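Acheter le bras en dernier

Chez Skarkus, le budget robotique 2021 comptait 70 lignes. Le bras n'en occupait que 2. Le reste - socle, pinces, câblage, formation - a pris tout l'hiver.

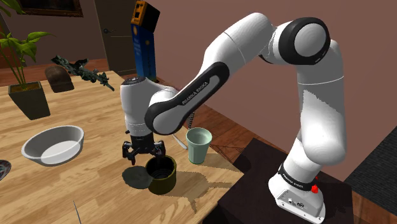 La pince au-dessus d'un gobelet vert olive. Image de synthèse.

Avant de signer, l'équipe a fait tourner la tâche en simulation : débarrasser une table. Fleltora demandait 1 266 euros pour le module, à payer une fois. Le devis de Bernano, plus complet, attendra le mois d'août.

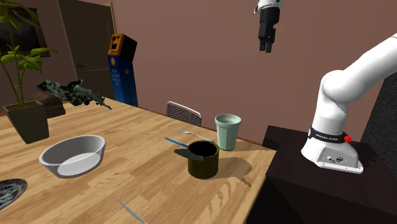
Bras Franka Emika posé sur un meble sombre, à côté de la table. Image de synthèse.

Reste l'entretien, à prévoir sur 10 ans. Shirazi le facture à part.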